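The Year I Learned to Sing Low

I said yes to the Demholm record while standing in my kitchen with a mouthful of toast, and I think that explains a lot about what came after. Beathag Hepburn had called to ask whether I'd ever sung harmony on somebody else's song. I had not. I'd sung plenty of my own songs, badly and then less badly, in bars where the ice machine was louder than I was. But harmony? On purpose? With other people listening for whether it fit? I said sure, love to, when do we start.

Beathag was putting together an album of letters set to music. She'd been collecting them for years - letters people wrote to the place they came from, or the one they ended up in - and she had 10 she wanted to turn into songs. Each one would get a different lead singer, and all of us would back each other up on the rest. The album was going to be called Pelodis, after a boat in one of the letters. I loved that before I'd heard a single note.

My letter was written by a woman who left her town at nineteen and came back at sixty to find her old street had a different name. She isn't angry about it. She just keeps calling it by the old name, all the way through, like she's correcting a child. I read it in the car outside the post office and had to sit there for a while with the heater running. My own mother did that. She called the drugstore by the name of the man who used to own it until the day she moved in with me, and she'd send me there with directions that made no sense to anyone under fifty.

So I had my song, and I had a deadline in April, and I had no idea how to sing under another person's voice.

Siv Lundgren took me on. Siv arranged all the vocals for the record and she has the most patient ears of anyone I've ever met. The first afternoon, she had me sing one note. Just the one, for what felt like a week, while she moved her own voice around it. Every time she moved, I went with her, like a dog following somebody to the fridge. "Stay home," she kept saying. "I'm going out. You stay home." By the time I finally stayed home I was sweating through my sweater, and she clapped, and we went and got soup.

I practiced everywhere after that. In the shower, obviously, but also in line at the bank, humming the low part to whatever was playing over the speakers. I kept a notebook of songs where I could find the bottom line and songs where I couldn't. My notebook from that winter is a mess of arrows and coffee rings and one grocery list (onions, dish soap, the good crackers) that I still haven't crossed off. 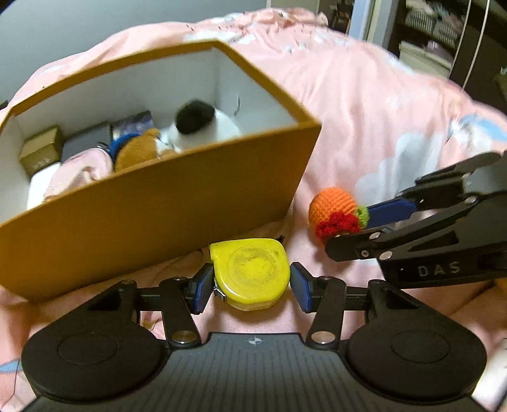
A yellow tape measure held between two finger pads.

We recorded in Blackburn, in a long room with a low ceiling and a rug so thick I took my shoes off without being asked. Jessie Haldane was engineering. Jessie doesn't talk much during a session, and I'm a person who fills a silence with anything at all, so the first morning I told her about my knees, my landlord and a casserole I'd ruined in college. She nodded through the whole thing, moved the microphone down a little and said, "Tell it to this." I laughed so hard we had to wait for me to stop, and then I sang the first verse better than I ever had.

The lead vocal took one day. The harmonies took the rest of the week! I'd had it backward the whole time - I'd gone in terrified of being out front and figured the backing parts would be the easy bit, where I could hide. But there's no hiding when five of you are stacked up on one chord and yours is the note that's a hair flat. Siiri Zariņš, who sang the highest part on nearly everything, would just tip her head a tiny bit whenever it happened. She never said a word. I started watching for that head tip the way you watch a pot of milk.

My favorite track isn't mine. It's Mhairi Shearer's, the boat song, where the letter is from a man telling his brother he's sold the Pelodis and doesn't want to discuss it. Mhairi sings it almost like she's talking. The rest of us come in on the last verse, very low, and we held that final chord until somebody's breath gave out (mine). Jessie kept that take. If you listen with headphones you can hear me drop off a second before everyone else, and I've decided I like it there.

We put the record out through Jandar, a tiny label, with a first pressing of 600. I remember thinking that sounded like an enormous number of anything. We packed the preorders ourselves at Beathag's dining table, and I wrote the addresses because I have the neatest handwriting, or that's what they told me so they could do the taping. We had 377 orders before the release show and my hand hurt for 2 days.

And then people started writing back. I wasn't ready for that. A woman sent me four pages about a bakery that's now a parking garage. A man wrote to say he'd played my song for his dad, who listened to the whole thing, asked for it again and then went out to rake the yard. I keep that one in my guitar case.

I've thought a lot about my mother through all this. She didn't get to hear the record. She did hear me practicing in the house that winter, humming one low note over and over while I did the dishes, and once she called out from the other room to ask if the refrigerator was broken. I told Siv about it the next day and she wanted it printed on the sleeve.

Beathag is collecting letters again. She says the next batch will be to people instead of places, and she's already asked if I'd take a harmony part all the way through, with no lead of my own. I had toast in my hand for that call too. I said yes before she'd finished asking, and I've been back at Siv's since last week, working on the low end.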